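June, just gone four
Kilian Baumgartner, workshop notebook
This site uses cookies to remember your settings. Accept / Manage

Back on the marmalade glaze, or what I keep calling the marmalade glaze. Onelia wanted a warm orange for the breakfast sets and I've been chasing it for ages now. Tile seven is the closest yet! It breaks nicely over the rims, goes a bit toffee where it pools, and only pinholes on the foot (my fault, I rushed the bisque and I knew I was rushing it).

Recipe is the same as the last page except I swapped the frit for the Betetti one. 100 g test batch, sieved twice. It settles like concrete in the bucket, so whoever picks it up next, please stir from the bottom and don't just swish the top about.

Firing notes: slow up to 900, then I held it there longer than I meant to as I was on the phone to Zakharchenko about the clay delivery. Cone said 939 when I switched off. Small kiln still runs hotter at the back, and the two tiles on the top shelf came out browner than the rest, more like strong tea. Rather lovely, but not what Onelia asked for.

Tried it over the speckled body as well. No. Looks like a banana.

The colour I'm after is proper juice with light coming through it, yellow at the thin edges and deeper in the middle, and of course a glaze on white clay won't let light through like a glass does. A thinner second coat might get me nearer. Two quick dips, then wipe the lip.
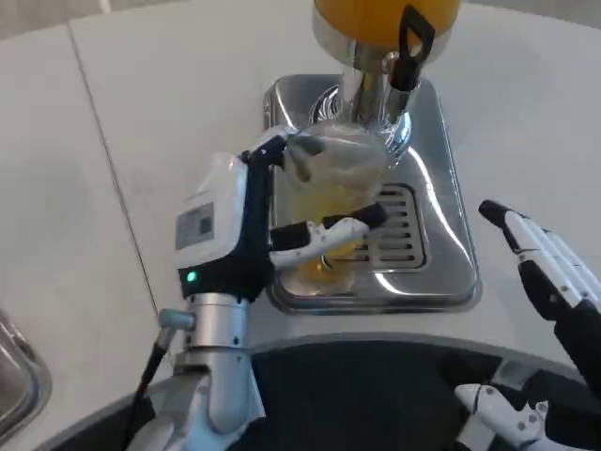
Notebook 3, p. 41

Grultavetti still haven't sent the stain samples. I'll ring them again in the morning, and if there's no joy I'll mix the yellow down from what we've got on the shelf. Also we're nearly out of wax, and someone has walked off with the good sieve. Next firing: tiles eight to twelve, bottom shelf only, and I'm leaving my phone in the office.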